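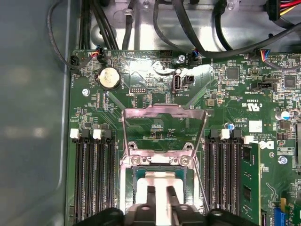 Blog > Books > Slow Reading

The mother who won't sit down: rereading The Ferry at Griltitz

12 shares | 3 comments

I finished The Ferry at Griltitz again last night, a little after two in the morning, with a cold cup of tea beside me and the dog snoring on my feet, and I've been carrying it around all day like a stone in my coat pocket. Some of you will remember I wrote about Bogdan Czerwiński's short stories a good while ago, and a few of you wrote back to say I should stop dipping my toe in and read the novel. Well, I had read the novel! I read it in college, for a class, and I read it badly, the way you read anything when there's a paper due and a roommate who plays the trumpet.

What I remembered from that first time was the ferry. I remembered the fog and the bell, and the long chapter where old Valente rows back across the river by himself after the engine gives out. I wrote my whole paper on that chapter. I believe I said the river stood for death, and I got a B, and I thought that was that.

So it was a surprise this time to find that I hardly cared about the river at all. I cared about the kitchen. More than half the book takes place in that kitchen, and I had somehow carried none of it with me. There's the stove that smokes when the wind comes from the east, and the table with one short leg, and the mother, Ilse Valente, who is on her feet in every single scene. I didn't notice it until the supper with the priest, when he pulls out a chair for her and she thanks him and then goes and stands by the window. After that I went back to the beginning and looked. She peels potatoes standing up. She reads her son's letter standing up. When the news comes about the ferry, everyone else in the room sits down, one after another, and she picks up the kettle.

Czerwiński never says a word about it. There's no neighbor who remarks on it, and no daughter who thinks to herself that Mother never rests. He just keeps not giving her a chair, for 400 pages, and trusts you to feel it in your own legs sooner or later. It took me a second reading and some gray hair to feel it in mine.

My grandmother was like that, I should say. We'd be halfway through the pie before she'd come in from the kitchen, and even then she'd perch on the arm of something with a dish towel over her shoulder, ready to be off again if anybody so much as looked around for the salt. I used to think she was just busy. Reading about Ilse I started to wonder what she thought would happen if she sat down, and I wish I'd had the sense to ask her.
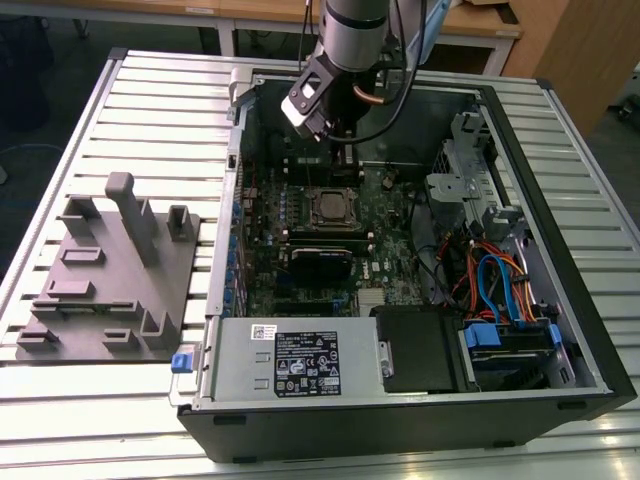

Desktop tower on its side with the panel off.

Now, the brother. I know there are people who love Anton, and I was one of them when I was nineteen. He's funny, and he's the only one who ever leaves Griltitz, and he comes home from Nunen with oranges in his pockets for the little ones. The book lights up whenever he walks in, I can't deny it. But have you looked at what he says to his mother? I mean the actual lines. He asks her where his good shirt is. He asks if there's any more of the soup. He tells her a long, very charming story about a man on the train, and halfway through it she goes out to see to the hens, and he goes right on telling it to the others without stopping for breath.

I laughed at the story and didn't see her go. I'm fairly sure Czerwiński meant for me to miss it the first time, because he tucks the hens into the middle of a sentence about the man's hat. It's a sneaky bit of writing and I admire it very much, even though it made me feel caught.

The father is harder for me to talk about. He's a quiet man, and quiet men in novels tend to get more credit than they've earned. I went back and forth on him. There's the scene where he mends the short leg of the table, finally, after years of folded paper, and he does it while she's at church so that she'll come home and find it done. I cried at that in college. This time I thought, well, he could have done it in chapter one. Then I got up and fixed the drawer in our hallway that has been sticking all winter, so I suppose the book is good for something practical too.

A few words about the ending, and I'll be careful for those who haven't got there yet. I had remembered it as sad. I'd have sworn to you that it was a sad ending. But if you read the last three pages slowly, out loud if you can stand to (I did, the dog was not impressed), there's something going on with the light and the doorway that I'd call hopeful, or at least open. She's going down to the landing. She has her coat on, and it's the good coat, the one from the wedding chapter. And there's a bench on the landing, mentioned once, way back when the children are small. He doesn't say she sits on it. He ends before we get there. I like to think she does.

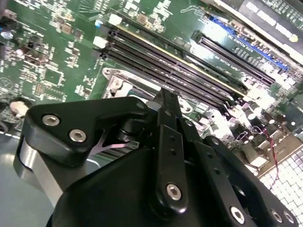 Which edition to get

Mine is the old Plakholm paperback, with the small print and the ugly brown cover, and I'm attached to it because of my own silly notes in the margins ("RIVER = DEATH??" underlined twice). If you're buying one, though, I'd look for the newer Plakholm printing. The type is easier on the eyes, and they've put back the short chapter about the schoolteacher, which was left out of mine. A friend lent me her copy so I could read just that part. It doesn't change the story any, but it has a lovely page about chalk, and Ilse comes by the schoolhouse in it to bring back a book. She stands in the doorway, naturally.

The translation is the same in both. It's a bit stiff in the love scenes and very good on weather.

I'm going to read the stories again in June when we're up at the lake, and I'd be glad of company if anyone wants to go along at the same pace. Start with the one about the beekeeper. And if you've read the novel and you think I'm being too hard on Anton, please do come and tell me so, my sister already has.

Filed under: novels, rereading, mothers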